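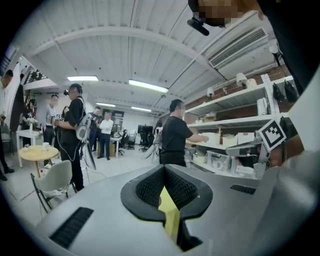

View from the hand-held gripper, shelving side of the room, round table and mug to the left.

Ticket: shelf tidy and mug clearing, repeat failures
Site: Grallumcombe
Opened by: Yi-an Ha
Opened: 19th April
Status: open, waiting on pads

What we're trying to do
Two chores. Take a mug off a round table and put it on the white table by the wall. Take a small cardboard box off the middle shelf and put it back in the same place. The arm runs on the policy trained from the hand-held grippers, so everything it knows came from people doing the job with the same jaws. 1,936 demonstrations so far, split unevenly (far more mugs than boxes, my fault).

What happens
Mug: works most of the time now, and it is a lovely thing to watch. It comes in low, closes on the handle side, lifts, done. I made three people come and look.
Box: goes wrong on the way back to the shelf. The box goes in at a slant, catches its neighbour and shoves it along. Twice it let go early and the box tipped forward on to the floor.

Log

Entry 1
Ran the box task 18 times with the lights as normal. Same slant on most of them, always leaning left. Suspected the marker tracking, as the slant looked too regular to be bad luck.

Entry 2
Checked marker tracking on both hand-held units. Left unit fine. Right unit drops the marker when the wrist turns past a certain point, and that is exactly the turn you make to slide a box on to a shelf. Good find! Retaped the marker flat and the dropouts went from constant to rare.

Entry 3
Retaping fixes new recordings only. The old ones still have the bad patch in them. Wrote to Gidberg to ask if their clean-up script can fill short gaps. Reply: yes for short ones, bin the rest. Ran it. Lost 200 demonstrations, which hurt a bit.

Entry 4
Retrained overnight on what was left. Slant much reduced. Box now goes in straight if the neighbours have a finger's width of room. If the shelf is tight it still pushes, and then it opens the jaws while the box is hanging over the edge. A person would feel the resistance and wiggle. Ours doesn't know how to wiggle yet.

Entry 5
Recorded a fresh set of tight-shelf boxes with plenty of wiggling. Asked everyone to go slowly and not be tidy about it — the clumsy corrections are the useful part. Oltetness pads are starting to polish in the middle and slip on shiny card. Swapped left for right as a stopgap, little difference.

Entry 6
Tried the Cosgrove pads, borrowed for an afternoon. Grip on card far better, grip on the mug slightly worse. Have ordered a pair of our own. Supplier says they should last 4,000 closes, so I'll start a tally when they arrive.

Where I think we are
Can it do chores? One and a half of them! Clearing a mug I would trust it with at home, provided the mug was empty. Putting stock back on a full shelf, no, and I wouldn't leave it alone with anything breakable. Still, in December it couldn't find the handle, so I'm very happy with the pace.

To do
- Fit new pads, rerun the box task as in entry 1
- Add tight-shelf set to training, keep it separate so we can compare
- Check the right unit's marker before every session until we have a proper bracket
- Ask Gidberg about a force reading on the jaws, even a rough one would help

Leave this one open, please. I'll update once the pads are on.
Yi-an

Contact the Grallumcombe help desk | © Grallumcombe workshop | Back to top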